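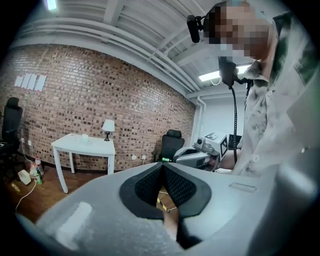
The Binditora hand gripper with its soft pads closed to a V, brick wall side of the room.

2021-02-25

I've had the Binditora kit since December, so I can write down what I think of it. It's a hand-held gripper you carry around and squeeze to pick things up, and it records while you do. Standness sells it with two sets of pads, a charger and a case. I paid for mine.

The pads are the best part. They are soft, with a mesh-like surface inside a smooth rim, and they hold a full bottle or a pen without any change of settings. I wore through the first set after 217 recordings. The left one went first, along the rim. Replacements are $70 a set from Kostness, and shipping was slow.

The body is big. It fills the bottom of every recording, and the wide lens bends straight walls into curves. Santino Tapia and I worked on the same task for an afternoon and got 104 usable recordings out of it. My wrist was sore by the end. His was fine, but he has larger hands, and I think the grip was made for someone his size.

Setup took me most of an evening. The manual skips the part where you pair the gripper with the desktop software, and the menu names in it are from an older version. Tomić has a setup page that covers this in the right order. Use that one.

Things I would change: a smaller handle option, a longer cable, and a pad set that comes off without a screwdriver. Support answered both of my emails the next day.

I'm keeping it. If you only need a few recordings a month, rent one first. Standness does that by the week.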